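隔壁工位来了两条机械臂:班组长上手指南

栏目:车间与人

适用读者:手下管着几个人、上个月刚被通知“我们要上自动化了”的班组长。采购、集成商和写年度总结的同事也可以读,不过有几段可能会让各位不太舒服。

先交代一下我们是干什么的。Plindov做的是幼儿园教具和木制玩具的租赁,东西租出去一个学期,收回来,清点、擦洗、补件、装箱,再租给下一家。我带的是整备组。小厨房、木盒子、塑料杯子、小锅小碗,每天流水一样从面前过。这个活不重,就是碎。干满一年的人,闭着眼睛能摸出哪个木钮该拧在哪扇门上,同时再也不想给自家孩子买厨房玩具。

十月里,公司从Gelteck弄来一套双臂工位,放在打包台旁边。通知上写的是“协助完成部分重复性动作”。“部分”是哪部分,通知没说,于是这件事归我管。下面这些步骤就是这么攒出来的。

开始之前要备齐的东西

一个能围起来的角落。围挡用深色的布就行,四周的人走来走去,穿什么颜色的衣服都有,布一挡,画面就干净了。
一张桌面平整的桌子,别用折叠桌。我们用过,桌腿有自己的想法。
一批真正要处理的物件。请用仓库里磕过碰过的那些,千万别从样品柜里拿新的。
一个本子。纸质的。系统里的日志归工程师看,本子归人看。
一壶茶,以及至少一位愿意坐着看机器干活、而且不会因此觉得自己被取代了的同事。最后这一项最难备齐。

第一步:先把活拆成动作,再谈交给谁

大部分人拿到机械臂后做的第一件事是问“它能干什么”。我建议先问“我们到底在干什么”,这个问题难堪得多。

拿“整备一套小厨房”来说,工单上是一行字。我让组里的人边干边念出来,结果念了满满三页:拿起来,翻过来,闻一下,晃一晃,把笔从杯子里抽出来,看笔帽在不在,把杯子放回去,找盖子,没找着,去隔壁箱子里找,找着了,是别套的盖子,算了先用着。

“算了先用着”这一条,后来在会上讨论了二十分钟。

念完之后,把每个动作归到三堆里。第一堆是抓、放、挪,对象固定,位置大致固定。第二堆也是抓放,但要先判断一下,比如这个盖子配不配这口锅。第三堆全靠鼻子、手感和良心。机械臂先从第一堆开始练,第二堆慢慢来,第三堆请不要跟领导提起,一提就会进下个季度的目标。

第二步:摆桌面

桌面怎么摆,决定了你这一天是喝茶还是趴在地上捡东西。我们头几次练习摆得很克制,碗、小木盒、一支立着的笔、一张白纸,纸上搁一个红圆片,夹爪再拿个小方块来回挪。两条臂一左一右,各管各的,像一对刚吵完架还得同桌吃饭的夫妻。

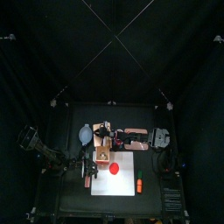
图片来源:Plindov整备组

摆桌面的几条经验,按吃亏的先后排列:

物件之间留出空当。人的手指能从缝里钻进去,夹爪没这个本事,它会把旁边那个也一起带走,态度还很从容。

高的东西往边上放。杯子里插着笔,笔又斜着探出来,这种组合在两条臂的路线中间就是个路障。当然,如果你练的就是绕路障,那正好。

浅色东西垫深色,深色东西垫浅色。我们有阵子把一块浅色的板子放在浅色的台面上,人都找了半天。

每轮开始前摆回原样,但别摆得太像原样。这句话我花了很久才向组里解释清楚。位置稍微有点变化,机器才学得到东西;位置一丝不差,它学到的就是那一个点。我们组里有位极其认真的同事,用铅笔在桌上描了轮廓,每次严丝合缝地放回去,结果练出来一台只会在铅笔线里干活的机器。铅笔线后来擦掉了,那位同事郁闷了一个下午。

第三步:把人安排好,再安排机器

我原来的排班表上,打包台一人一位。工位来了以后,表上多出一行,叫“双臂工位”,后面那格要填名字。填谁,是整个项目里最像政治的环节。

我的做法是轮着来,每班2个人:一个负责复位和摆件,一个负责看着、按停、记本子。中途对调。别让同一个人连着看一整天,看机器夹木钮这件事,前十分钟引人入胜,一个小时以后会开始思考人生。

谁都可以按停。这一条要写在墙上,字要大。新来的人不敢按,怕按坏了,怕挨说,怕耽误进度。你得当着大家的面按一次,最好挑一个毫无必要按停的时刻,然后若无其事地喝口茶。这比培训课件管用。

按停之后要写原因。我们的格式很简单:几点,手里在干什么,为什么停。写“感觉不对”也算,有几次真问题就是从“感觉不对”里翻出来的。翻到现在本子上攒了977条,其中相当一部分是“杯子”。就两个字,后面什么也没有。凡是看过那只杯子的人都懂。

第四步:教它的时候,挑手最慢的人

按常识,应该让组里最熟练的师傅来示范。我们也是这么干的,然后就后悔了。师傅的手太快,中间省掉了很多步骤,两个动作叠在一起做,木门还没放稳,另一只手已经去够杯子了。看的人赏心悦目,跟着学的一头雾水,不管学的那个有没有通电。

后来换了一位入职没多久的同事。她慢,一次只干一件事,放下之前停一停,看一眼,再松手。出来的效果好得多。师傅对此表示理解,并且连续几天没怎么说话。

所以这里有个要提前处理的问题:手艺好的人会觉得自己的手艺被绕过去了。我的补救办法是请师傅来当裁判。哪一次放得正,哪一次放得歪,哪一次看着歪但装箱不影响,这些判断工程师做不了,我也做不了,只有师傅做得了。师傅上任以后标准奇严,Gelteck来的工程师见了他都要整理一下衣领。

木盒子、门板和杯子凑在一起的那几轮,是他把关最狠的。
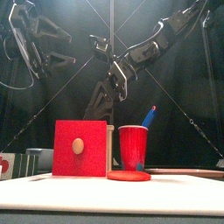
上了这种工位,原来打包台的人是不是就要减了?

目前我们组没有减人,减的是弯腰和重复拧放的次数。排班表上的人数和去年一样,干的事不同了:从前一半时间在挪东西,现在有一块时间花在摆件、复位、判断和修补上。以后怎么样要看公司接多少单,我一个班组长替谁打包票都不合适。如果你的领导也说不清楚,请他在动员会上直接讲“还没定”,这三个字比一整套幻灯片让人踏实。

第五步:从一个小东西练起

别上来就整套整备。选一个零件,把它练到没人愿意再看第二眼为止。

我们选的是木钮。圆的,小,滑,颜色和木盒子差不多,人拿都偶尔会掉。选它的理由很不光彩:组里最烦它。要是机器能接过去,大家会真心实意地欢迎;要是接不过去,大家也能真心实意地同情。无论哪种,气氛都会好起来。

练的时候把握这么几点。先只做夹住和松开,别急着挪。夹爪从哪个方向靠过来,多试几个角度,正着来的路常常被自己的手腕挡住。另一条臂在后面待命也要规定待在哪儿,不然两条臂互相谦让起来,能让到下班。

力度这一项请交给工程师,别自己在面板上乱点。我们有人点过。木钮没事,集成商的远程支持费涨了一点。 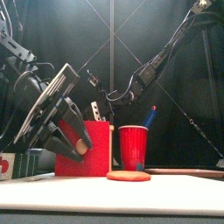 夹得稳了,再往后加一步,再稳了,再加一步。听上去很笨,但笨办法有个好处,出了岔子你知道是哪一步出的。我们曾经为了赶一次参观,把四步一口气串起来跑,客人来的时候机器停在半空,一动不动,庄严得很。客人问这是在思考吗,在场的人都点了头。

顺带说一句参观。工位一旦能动,就会有人来看,看的人多了,复位的同事就得兼任讲解员,而讲解员这个岗位没有补贴。我的建议是每周固定一个下午的时段开放,其余时间把布帘拉上。来人若问机器在不在,就说在开会。

第六步:盒子里的活,单独练

桌面上的东西练顺了,再练往盒子里伸。这是两码事。桌面四面开阔,盒子有壁,有角,有影子,还有斜着平放在旁边的板子。夹爪进去的时候,张得太开会碰到盒壁,合得太拢又套不住东西。

盖子尤其麻烦。圆盖平躺在盒底,能下手的就是上头竖着的那么一小点儿,人用两根指头一捏就起来了,从来不会觉得这里面有什么学问。等你看着夹爪在上方找位置,才会对自己的拇指生出几分敬意。

练盒子的时候,腕部的相机比桌边的相机有用得多。从桌边看过去,夹爪自己就把要紧的地方挡了;从手腕上看,起码知道它对没对准。看屏幕的同事要坐得舒服一点,脖子往前伸半天,下班以后去按摩,公司不报。
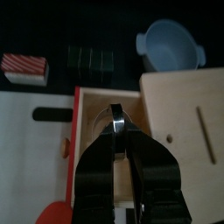 盒子里的影子也要留神。下午四点以后,我们那边窗户的光斜过来,盒子一半亮一半暗,上午好好的动作到了这时候就开始犹豫。我们在围挡上头加了灯,窗户那边又挂了一层布。灯和布一共花了大约400块,是整个项目里批得最快的一笔,估计财务以为是年会布置。

第七步:把出错的样子教给人

培训机器的资料很厚,培训人的资料只有一页,这个比例我觉得该调一调。每个上工位的人都应该见过下面几种情况,最好是故意做给他们看的。

东西夹歪了,但还没掉。别伸手去接。人会本能地伸手,从小接盘子接碗接惯了。先按停,等臂不动了,按规程确认过再处理。塑料杯子掉地上捡起来就是,手指头没有备件。

夹空了,机器却以为夹住了,拿着一团空气认认真真地放进指定位置。这种情况看上去很好笑,大家会笑,笑完要记本子。

两条臂都想去同一个地方。规矩是立即停,别赌它们会自己商量好。

线缆挂住了。开工前看一遍,午休后再看一遍。线缆每次都从最想不到的地方绕过来,我怀疑它们夜里自己动。

一切正常,但比人慢。这不算故障。组里有人看得着急,总想替它拿一把,请把这种热心引导到隔壁打包台。

第八步:算账时把看不见的时间也写上

到月底,领导会要数字。数字这东西,给之前要想清楚。如果只报机器每小时处理多少件,好看与否另说,肯定漏掉了复位、摆件、看守、写本子、等工程师回电话、向参观者解释它为什么在开会。这些都是人干的,不写上去,明年的人手就会按没有这些活来排。

我用的表分左右两栏。左边写机器替人做了哪些动作,右边写人为了让机器做这些动作多做了什么。头一个月右边长得离谱,我照样交了上去,领导看了很久,问我是不是左右贴反了。后来右边短下去一些,没有短到零,我也不认为会到零。

还有一栏我自己加的,叫“腕子”。组里有人手腕一直不太好,拧木钮拧的。我每两周问一次,好点没有。这栏没有公式,也没人要我交,但扩不扩工位的会上,我先翻的是它。

常见的几个坑,零散记在这儿

别给机械臂起名字。起了名字以后,它出错大家会原谅它,按停键按得就不那么干脆了。我们组起过,两条都有,后来正式取消,私底下还在叫。

集成商的标签和说明牌别撕,也别往上贴贴纸。Cuypers那边来做年检的人对贴纸有很深的成见。

物件消毒以后要晾透再上桌。滑,夹不住,然后本子上又多一条“杯子”。

备用木钮多领一盒。掉到围挡外面的木钮,有一半这辈子找不回来,另一半在别人鞋底上。

换班交接时,口头说一句“没啥事”不算交接。请把本子翻到最后一页,指给对方看,对方看完再走。

要是你们单位和我们一样,用的是Ornosen的排班软件,记得双臂工位要建成“岗位”,别建成“员工”。我们建错过一回,系统给它排了年假,还提醒我它的入职体检快到期了。改的入口在“组织设置”的第二级菜单里,得用管理员账号,改完重新登录才生效。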